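Progress report to Soler, second installment
Project: Tosalside repair and lending room
April 2, 2024

Quick one this time, the room opens in an hour. Longer tables to follow with the December accounts, same as last year.

Where we are. Lending side is running. 254 loans out since the last report, mostly drills, sanders, the carpet cleaner (always the carpet cleaner). Late returns down. Repairs slower — we had the bench closed for a while waiting on the electrical check, which passed, certificate is in the shared folder. 21 repair sessions held against the 25 we promised you. Will make up the missing four before summer.

Money. Drew down $725 from the small equipment line. Went on a second soldering station, fuses, a label printer and new bits for the drill sets. Receipts scanned. Still nothing spent from the training line, see below.

Space. Cedum agreed to extend the lease on the same terms, signed copy coming to you. Heating fixed. Storage still tight, shelves are full to the top and the hedge trimmers are living in the hallway, not ideal.
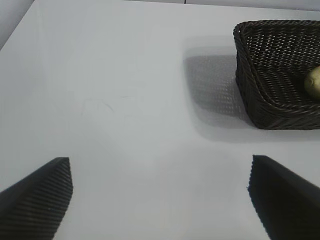

Members at the open meeting asked whether the lending hours could move later, as most of them don't get out of work before closing. One said she had paid for a year and used it twice, becuase the door was always locked by the time her bus got in. Fair point and we heard it more than once. Trial of late opening starts next month, one evening a week, and we'll report the numbers.

Booking system. Moved everything over to Plumix. Took longer than planned. Old member list had duplicates all through it, plus phone numbers in the address field. Cleaned now. Reminders go out automatically the day before an item is due and that's probably why the late returns dropped. Cost is inside the budget you approved. 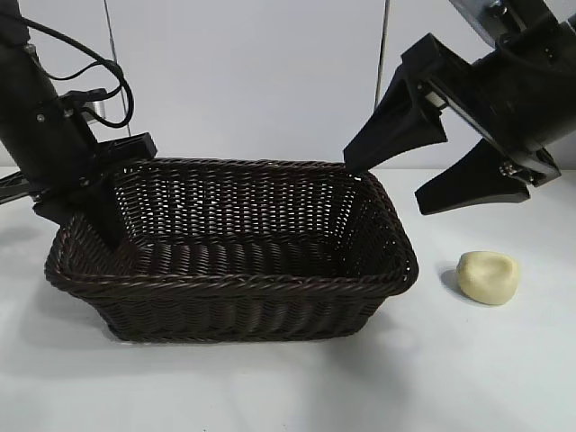
Training. Not started. The trainer we had lined up moved away and the replacement wants a higher day rate than we budgeted. Two options: fewer days at the new rate, or move a bit across from publicity. We'd prefer the second. Need a yes or no from you on this before we can book anything.

Membership. Target was 100 paid members by this point and we hit it, just. Renewals are the worry — first big batch comes up over the next few weeks.

Still to do: insurance renewal, sign for the street door, the four make-up sessions, safety sheets for the ladders. Budget sheet attatched. Call the room if anything doesn't add up, email is slow right now.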